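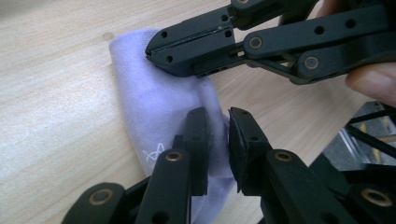 Figure 3. Lavender cloth with a small white printed logo, folded on a light wood tabletop.

3.2 Color loss in household washing

The second part of our study concerns light-colored textiles, which are washed at home more often than dark ones. We asked 200 households in the town of Ramevia to keep a washing diary during November. Each household wrote down the water temperature, the detergent and the way of drying. Son (Eun-ji Son, second author) read all the diaries and removed those with missing pages. 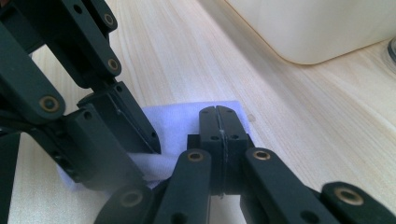 Does a lower temperature protect pale dyes?
At 30 degrees the loss of color was smaller than at 60 degrees, but the difference became clear only after many washes.

The kind of detergent had a stronger influence than we expected. Powder with bleach, sold locally under the name Skimov, was used by many families for all their laundry, also for pastel items. In the diaries these families complained of fading more frequently. Drying in direct sun was the next factor, and it is difficult to separate from the season. 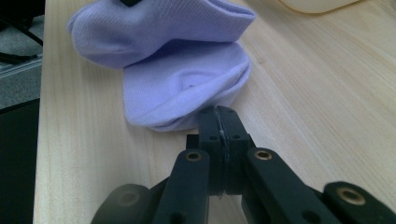
For this reason we repeated the drying test indoors, with the same detergent and with 2 lamp settings. The samples were measured on the Asix color meter 3 times each, and the mean value was taken. The results of the indoor test are given in Section 3.3, together with the correction proposed by Shukla.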